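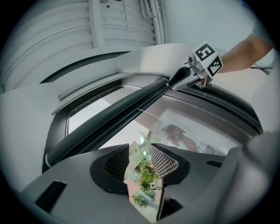 ### 4. Finger pads – check and swap

Do this on both hand grippers, left first. Every 900 grips or when a pad looks shiny, whichever comes first. Log is on the Colo share, tab 3.

**You need:** pad set (bin 184), hex key, lint-free wipes, alcohol. No acetone, it eats the pad glue and leaves the fingers sticky for days.

1. Stop recording. Wait for the Lai screen to say idle, then unplug the gripper. Unplug at the gripper end – not the hub.
2. Open the fingers all the way, by hand. Stiff = stop, go to section 6.
3. Look at the mesh on both inside faces. Lint in the grid is fine, wipe it. Torn grid, lifted corner, flat shiny patch – swap.
4. Peel from the tip down. Slow. If it rips, get the rest off with a fingernail, no blades.
5. Wipe the bare face with alcohol. Let it dry.
6. New pad on, grid side out. Press and hold. Both fingers get new pads even if only one is bad, otherwise long round parts roll out of teh grip.
7. Close the fingers on a wipe and pull. Should drag evenly on both sides.

> **Note:** Plemex pads and the older Cillus pads are different thickness. Don't mix on one gripper. Old Cillus stock was supposed to be gone in July, check the bag anyway.

> **CAUTION:** Keep alcohol off the lens. Drips run straight down the housing and get in the slots. Wipe damp, never spray.

#### Marker cube

- Don't hold the gripper by the cube. Hold it from behind.
- Printed faces clean and flat, no tape over the black squares.
- Cube wobbles – snug the screws, then redo calibration (section 5). Always, even if it only moved a hair.

#### Before you go back to work

1. Plug in, wait for the tone.
2. Open and close 4 times, watch the width number on screen. Has to come back to the same value closed.
3. Log the swap – gripper, date, initals.

Width number drifts after a swap: pad not seated. Take it off and start again from step 4 with a new pad, used ones don't restick. Still drifts, tag it and leave it for Sombat Paisan.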